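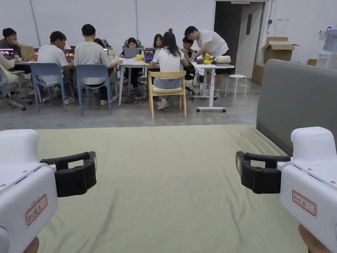

Le drap vert sauge, côté tête de lit grise.

J'ai enfin changé le linge de lit. Le drap vert vient de chez Gotus, commandé en décembre et payé 40 euros. La couleur tire un peu sur le gris, ce qui va bien avec le sol en béton. Il reste quelques plis en diagonale – je n'ai rien repassé et je ne compte pas le faire.

Avant celui-là, j'avais essayé un modèle Rolum, trop court d'environ 4 centimètres. Le coin remontait toutes les nuits. Je l'ai renvoyé, remboursement sans discussion.

Pour tendre un drap, je commence par les deux coins côté tête de lit, puis je tire vers le pied et je lisse du centre vers les bords. Le surplus passe sous le matelas.

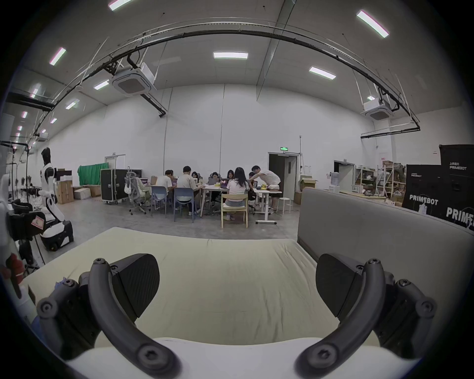

Le matelas crème

Le tissu du matelas est crème et fait quelques vagues. Je le laisse à l'air une heure avant de remettre un drap, fenêtres ouvertes si le temps le permet. Pas de surmatelas pour l'instant. Celui de Testach me tente, mais à 100 euros j'attends les soldes.

Prochain achat : deux taies assorties, si Gotus en a encore dans ce vert.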